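Search this site Search Go

Can a machine clear a table of wrappers and toys yet?

Reading time: 2 minutes

Eluned Jarman

I hope this is the right corner of the site for it. My table is forever covered in crumpled wrappers, snack bags and small toys, all on a plaid cloth that slides about if you so much as look at it, and I'd dearly love something that would tidy it while I get the tea on. I don't mind slow. I do mind it throwing away something we want to keep!

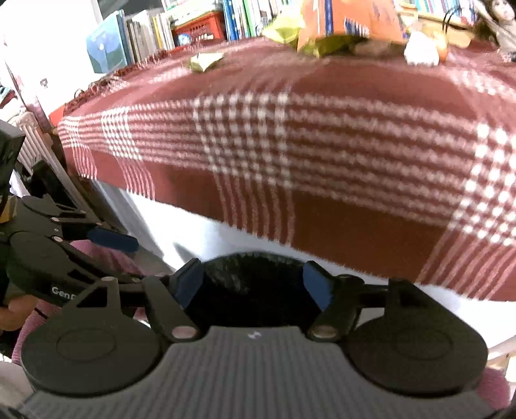
Fundham, Thu 18 April

My brother-in-law swears by his robot hoover, and says a proper arm for the house can't be far behind. I've put by nearly £1000 over the years for a new cooker and he has half persuaded me to wait and spend it on a robot instead. Is he having me on? I'd be so glad to hear from anyone who has seen one do a real table, with real mess on it, and not three wooden blocks in a row.

Eleri Meredith

He isn't having you on, but I'd buy the cooker. I spent 19 years on a packing line and we had arms that could lift a full box all day long without a grumble, so long as every box was the same. Your table is a much harder job. A soft, fuzzy thing squashes up when it's gripped, which is quite forgiving, and a box has nice flat sides to get hold of. A bit of crumpled foil is another matter — it's light, it's shiny, and it's a different shape every time you screw one up. 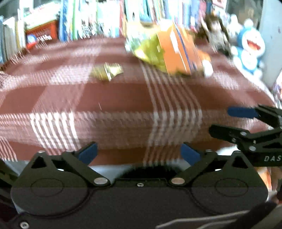
Then there's the cloth. Press down too hard and you pinch the fabric along with the wrapper, and the whole lot comes with you. You and I feel that in our fingers and let go before we've thought about it. The machines are getting better at it, and I've watched one fold a tea towel very nicely (it took its time, bless it), but I wouldn't leave one alone with your treasures. Knowing what's rubbish and what's precious is the bit I'd worry about most.

Gundus

no. get a bin with a wide top, put it at the end of the table and sweep everything in by hand. check for toys first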